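The Drawer of Things That Might Still Be Good

By the third week of October my neighbors' driveways had filled up with the stuff they were finally ready to part with, and every one of them told me the same thing. It would all be fixed. Somebody would fix it. The repair movement, which has been about to take off for as long as I have been writing about household goods, had reached our part of the county in the form of a storefront called Cruickshank, between the dry cleaner and a place that sells pool chemicals. The sign in the window said NOTHING IS TRASH.

I have a drawer that says otherwise. It holds two dead phone chargers, the lid of a blender whose pitcher broke, and a remote control for a television I gave away. I kept these things because throwing them out felt wasteful, and they have been wasted in the drawer ever since. I suspect most people who say they believe in repair have a drawer like mine.

So I spent a month trying to get things fixed. I wanted to know whether the people telling us to stop buying new are selling us anything we can use, or whether repair has become one more nice feeling, like the canvas bags hanging behind the kitchen door.

I started with a toaster, a Duron two-slot that had stopped staying down. The lever would go to the bottom, wait a second as if thinking it over, and pop back up. The Duron website has a page about caring for the planet and a page about warranty terms, and the second one is much longer. My toaster was out of warranty. A polite woman on the phone offered me a discount on a new toaster. I asked if I could buy the part that holds the lever down. She said the part was not sold separately. I asked if it was sold any other way. She said it was sold as a toaster.

Cruickshank charges nine dollars to look at something and quotes you after that. The man at the bench, Evander MacAulay, has a gray ponytail and the manner of a dentist who has seen your kind of teeth before. He had the toaster open in no time. The trouble was a small electromagnet with crumbs baked onto its face. He scraped it with a wooden stick, plugged it in, and the lever stayed where he put it. He charged me nothing past the nine dollars.

That is the story repair people like to tell, and I understand why. It is a good story. If I had stopped there, this would be a cheerful article.

The vacuum came next. It was a Setska upright, four years old, with a motor that ran fine and a brush roll that had quit. MacAulay told me before he opened it that I would not like the answer. The belt and roller come as one sealed assembly, and with shipping and his labor the total was $153. I had paid $263 for the whole machine. I stood there doing the math that everyone does, the kind where you try to put a price on not feeling bad, and then I took the vacuum home and put it in the garage. It is still there.

"People get mad at me," MacAulay said. "I didn't glue it shut."

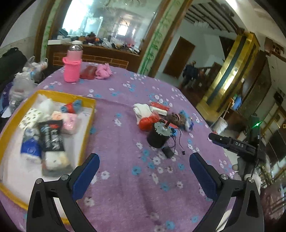
The case for home repair rests on an idea about skill that I have trouble swallowing. Its fans say our grandparents could all fix things, and that we lost the knack through laziness or advertising. My grandmother could darn a sock and rewire a lamp, that much is true. She also had one lamp. The things she fixed were made of a few parts she could see, and the store in town sold every one of those parts by the piece. Put a motor with its gear and its trailing wires on a flowered bedspread, in among the yarn and a furry toy, and it looks almost like something she might have picked up after supper and figured out. Then you notice the little connector on the end of the wires, and you had better hope that the thing it plugs into still exists, and that whoever made it still answers the phone. Skill has very little to do with that. You can be as handy as you like and still be stuck waiting on a plug.

The other thing our grandparents had was time, or at least we say they did. I doubt it. I think they had less money, and that the hours they spent at the mending basket were hours they would have happily spent doing something else. My mother, who watched it up close, has no fond memories of darned socks. She remembers the lump under her heel.

I said some of this to MacAulay and he shrugged. He does not give speeches. The NOTHING IS TRASH sign belongs to the owner, he told me, and he would have gone with something shorter, like the hours. He throws things out all day long. There is a dumpster behind the building that he fills twice a month with carcasses he has picked clean for screws and switches and cords.

What he would like is dull. He would like belts to be sold as belts. He would like companies to use screws, normal ones, and to put up the diagrams they already have on file. He has a binder of diagrams that he drew himself, in pencil, some of them for machines that have since been dropped and replaced by machines with a new shape of belt.

There are people trying to sell a fancier answer. Veltia, which makes a line of kitchen gadgets in colors named after fruit, now stamps "Made to Be Mended" on the box. I bought the Veltia hand mixer for this article. The price was $100, more than twice what I have ever paid for a mixer. The box came with a tiny screwdriver in a cloth sleeve, which I admit I enjoyed. The back panel comes off with four screws. Under it sits a second panel, and that one does not come off, at least not with the tiny screwdriver or anything else I own. I wrote to the company to ask what a person was meant to mend in the space between the two panels. The reply thanked me for being part of the Veltia family.

I do not think they are crooks. I think somebody in an office had a real idea, somebody down the hall had a budget, and the screwdriver is what was left when they were done talking. But a customer who pays extra for that box has been told she is doing something good, and she will probably go on believing it until the mixer dies. By then the color will have been discontinued.

Several readers have written to me over the years to say that none of this matters, that mending is good for the soul whatever it does or fails to do for the landfill. Maybe so. I can't measure that and neither can they. I did feel fine walking out with the toaster under my arm. I also felt fine buying the mixer, for a day or so, and that makes me distrust the feeling as a guide to anything.

If you want to know what I would do with a broken appliance, I would look up the part before I felt anything at all. If the part is for sale and costs less than dinner, fix it or pay someone to. If it isn't, write that company's name down on the inside of a cabinet door and check it the next time you go shopping. I have started doing this. There are two names on the door so far.

Cruickshank is closed on Monday. Bring the cord with you, and shake out the crumbs first.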